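# The Long Wait in the Slotted Rack

*Between one bench and the next, a circuit board mostly stands around. A visit to the furniture that makes this possible.*

The first thing I was told at Atallah was to stop leaning on the table. The second was to put on a coat. The third, delivered with real feeling, was that if I had to pick up a board I should pick it up by the edges, like a photograph, and if I was too young to have held a photograph, like a slice of pizza I planned to give to someone I respected.

I am not too young to have held a photograph. I put on the coat.

Atallah occupies the back half of a low building in Bardale, between a tile showroom and a place that resurfaces bathtubs, and what it does is finish, check and repair circuit boards in quantities too small to interest anybody large. There are boards for greenhouse controllers, boards for elevator buttons, and boards for a piece of dental equipment whose maker still insists on a part that went out of fashion with the fax machine. They arrive in boxes, they leave in boxes, and I had come to write about the clever things that happen in between.

The clever things take no time at all. A joint is touched up in seconds. A test is over before you have found your glasses. For the rest of its stay the board is waiting, and what I ended up writing about, after a morning of watching boards do this, was what they wait in.

## A toast rack with ambitions

The basic item is the slotted rack. If you have ever owned a dish drainer or stayed at a British bed-and-breakfast, you already understand the technology. It is a row of thin upright ridges with gaps between them, and into each gap goes the edge of a board, which then stands up on its side, touching as little as possible and none of its neighbors. Most are black. Everything in the business is black, except the boards, which are mostly green, and the coats, which are white until lunch.

"People want it to be more complicated," said Přemysl Hájek, who runs the floor and who has opinions about racks in the way other men have opinions about barbecue. "They come here, they see expensive microscope, they take a picture of the microscope. Microscope never saved a board from falling on the floor."

Hájek came into electronics through his uncle's radio repair shop, where the boards were stored in a biscuit tin. He brings up the tin often. It is the villain of most of his stories. Boards in the tin scratched one another, hooked onto one another by their component legs, and now and then came out in a clump, like wire hangers. When he got his first real job, someone handed him a rack, and he describes the moment as a man might describe first hearing stereo.

The racks he likes come from a small molding outfit called Cestesitz. The model is the Flevero, and he has bought it for years, through two color changes (both to black) and one redesign of the end block that he considered a personal attack. The end block matters, it seems. It's the part you grab, and it keeps the last boards in the row from being elbowed. On the redesigned version it was slimmer and, according to the catalog, more elegant.

"I don't need elegant," Hájek said. "I need something to hold."

Cestesitz put the old block back the following July. He doesn't claim credit, in a tone that claims it.

## Slots have rules

You can tell how long a person has worked with boards by how they load a rack. New people begin in the middle. I began in the middle. It's the natural thing to do, like choosing a seat in an empty theater, and it is wrong, since you then have to reach over your own work to fill in the sides.

The house method is to begin at the far end and come toward yourself. Components face the same way all down the row. If two batches have to share a rack, there is an empty slot between them, and that slot stays empty even when there is one board left over and nowhere to put it. The leftover board goes in a tray. I heard a disagreement on this point that had clearly been running longer than some marriages.

Angle is a matter of taste. A rack set square to the edge of the bench looks tidy and is slightly annoying to use, as your wrist has to bend at every slot. Turned on the diagonal it looks as though somebody shoved it aside on the way to the phone, and it's much kinder to the arm. Hájek used to straighten them all at closing time. Then he spent a week filling in on the bench and has since left them where he finds them.

Trays are the rack's poor relations. A tray has a rim and a floor and no further ideas. Things go into it flat: boards with something wrong, boards with something tall soldered to them, the odd one from the end of a batch. The good ones have a lining with a bit of grip, so that what you set down stays where you set it. The danger of a tray is that it invites stacking. One board in a tray is fine. With two side by side you start to feel efficient. By midafternoon it is a biscuit tin.

## The walk

Then there is the matter of getting from one bench to the next, for which the approved equipment is a person. Somebody in a coat stands at the table with a board in one hand and the paperwork in the other, reading one against the other. The clipboard, officially there for the job sheet, becomes a small portable desk and collects whatever the person couldn't find a pocket for.

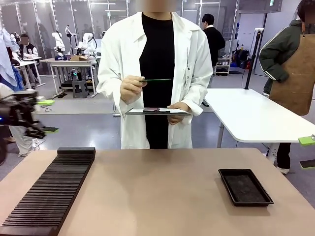
Can you store circuit boards in an ordinary plastic box?

Ordinary plastic builds up static as things slide around in it, and static can damage components without leaving a mark you'd notice. Use a container sold as static-dissipative or conductive, or put each board in a static-shielding bag first, and then the box hardly matters.

I had asked Hájek that on my own behalf. I own such a box. It lives in my hall closet and contains the insides of a radio, a doorbell and what I believe to be a bread machine, all of them awaiting a repair I've been about to make for most of my adult life. He took the news of this box quietly. Then he wanted to know whether it had a lid, and whether the lid was the kind that snaps, and I could see he was hoping for something he could forgive.

## What the waiting costs

None of this gear is glamorous, and little of it is cheap enough to be careless with. The shop once let its racks run down to the point where finished boards were queuing on sheets of foam along a windowsill, and a batch for the elevator people was lost when the sill turned out to be somebody's favorite place for coffee. The whole run was 80 boards. Hájek ordered new racks that afternoon, without asking about price, and got told off for it, and framed the telling-off. It hangs by the sink.

His ordering rule since then has been simple. For every rack in use there is another one standing empty. With 400 boards in the building on a busy week, this means a remarkable amount of shelf given over to plastic with nothing in it, and visitors from head offices tend to stop in front of that shelf and do arithmetic. One suggested that the shop could run on half as many. Hájek agreed that it could. He then asked the man to hold a board for a moment, and another, and another, and went off to see about something at the far end of the room.

The visitor was found 5 minutes later, still holding 3 boards by the edges, looking for somewhere to put them.

## Taking it home

I'd like to report that I left Bardale unchanged, but I now look at my dish drainer with suspicion. The slots are too wide for saucers. The plates face both ways. Someone in my household loads from the middle, and it's me.

I did ask what a person at home should buy, if a person at home had, say, a hobby or a closet. Hájek's advice was a short rack and one lined tray, both of the dissipative sort, and a mat for the table with a cord to ground it. He was against anything that stacks or has a carrying handle. Above all he was against buying the big rack in expectation of becoming the kind of person who fills it.

He walked me to the door and took back the coat. In the pocket was a little bag of screws I had absently tidied off somebody's bench an hour before. The bench in question had already been searched twice, and its owner was now under it with a flashlight.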